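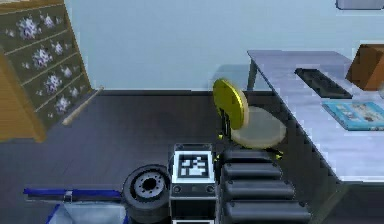
# Rumville Home Robot Challenge

The **Rumville Home Robot Challenge** is a yearly student competition in simulated household robotics, organized by the Nieminen technical school in Damorville. Teams write control programs for a wheeled robot with an arm, and the programs are run in computer-rendered rooms.

## Format

Each team receives the same robot model and a set of 200 practice rooms. The rooms contain ordinary furniture, such as a dresser, a chair and a table, and smaller things like a book, a cardboard box or a baseball bat. The robot must drive to a named object without touching the furniture. The final rooms stay secret until the day of judging in July.

Points are given for each finished task — a collision takes away 19 of them. The highest total recorded is 3278 points, by a team from Lellach.

## History

The challenge was started by Bořivoj Tichý, a teacher of computer science, as homework for his evening class. In the first year 19 students took part. Later it was opened to other schools, and the rules were published in English.

## See also

- Lellach Robotics Club
- Mobile manipulation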